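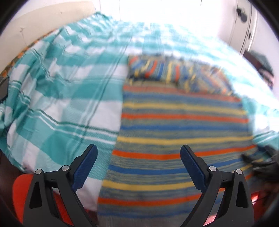 Corinne Halvey

I stopped taking free baby gear for review last year, and a few readers have asked why. The short answer is that I don't think a parent can write a fair review of something in the two weeks a brand usually allows. The long answer has more to do with how the deals are set up.

When I started this blog I had 38 subscribers and paid for everything myself. If I complained about a diaper bag, it was because the zipper had jammed on me in a parking lot after five months of use. Then a company called Branduno, which matches brands with parent bloggers, signed me up, and boxes began coming to the house. The first was a Jellow play mat. I was thrilled with it. I wrote 1495 words about a mat, and I would have sworn then that every one of them was my own opinion.

They were my opinions. I still think the form they came in was wrong. The agreement gave me 14 days from delivery to publish. It asked for three positive points and allowed one "area for growth." It didn't ask me to lie anywhere. Still, if you tell a person to find three good things and one small bad thing, she will find them, whatever is in the box.

A baby product shows what it is slowly. Snaps pull out of the fabric around the thirtieth wash. Wheels start to squeak in the second winter. A carrier that feels wonderful with a ten-pound baby can be miserable with an eighteen-pound one. I praised the Briem carrier when my son was nine weeks old and was using an old wrap again by the time he was six months. The review stayed up, with its link, and people kept buying from it. I got emails from some of them. One woman had the same shoulder trouble I did and wanted to know what she was doing wrong.

She wasn't doing anything wrong. I had just never gone back and said so.
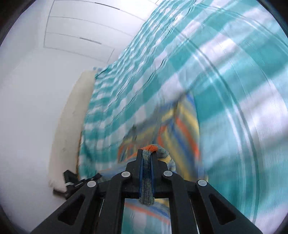 The disclosure line is supposed to take care of this. Mine said that I had received the item at no cost and that all opinions were my own, and I put it at the bottom of every post. I think disclosure is right and I wouldn't want to see it dropped. What it tells you is who paid. It doesn't tell you how long the reviewer had the thing, whether she still uses it, or what she was asked to leave out. Those are the facts I want when I'm about to spend real money on a car seat.

I know the other side of this, because I lived on it. Free gear is a help in a house with a new baby and one paycheck. Blogging takes hours, and most of us make very little from it. Some writers do careful work with samples, and they turn things down when they don't like them. I read several of them myself. Small makers also need a way to be seen, and mailing out 20 samples is cheaper than an ad. I don't think anyone in the chain is a villain.

But I'd like to see three changes, and none of them would cost much. Put the length of use in the first paragraph. Go back to every review after six months and add a note, even if the note is one line. And let the reviewer publish when she is ready — if a brand can't wait until fall to hear about a high chair, it doesn't want a review, it wants an ad, and it should buy one.

I did try this last year. Dritholm sent me a bottle warmer and I asked for six months. They said yes, to their credit, and then the person I'd been writing to left and I never heard from them again. The warmer works fine. It takes longer than a bowl of hot water and it beeps.

So for now I buy what I review, which means there are fewer reviews and most of them are late. I've been through the old posts, all 432 of them, and marked the ones that came from samples. Where I still have the item, I've added what I think of it today. Where I gave it away, I've said that too. The Briem post has a new first paragraph, and I took the link out.

If you bought something on my word and it let you down, the comments are open. I'd like to add that to the posts as well.

Posted in June by Corinne Halvey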